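Refrigerator Shelves and Bottled Tea: Revised Household Arrangements

Last updated: November

Following the review of kitchen storage undertaken this autumn, the household has adopted a revised procedure for cold drinks. The previous practice, under which bottles were placed wherever space permitted, resulted in three open teas at the back of the upper shelf and none within reach of the door.

Bottled tea is now assigned to the lower door rack. Unopened stock remains in the hall cupboard, to a maximum of eight bottles, and is transferred each evening after dinner. Opened bottles are to be marked with the date on masking tape — the Delorme pen is kept in the cutlery drawer for this purpose — and finished within three days.

The table beside the refrigerator serves as the transfer point. Bottles may stand there while the shelves are wiped down, but should be put away before meals are laid.
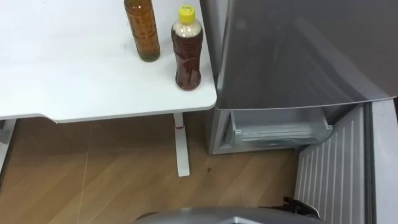

Léonie Carré wrote in response to the earlier version of this post that a door rack is the warmest part of any refrigerator, and that she would reserve it for mustard and jam. The point is accepted in part. Milk has been moved to the middle shelf, and the tea will remain in the door until the spring review.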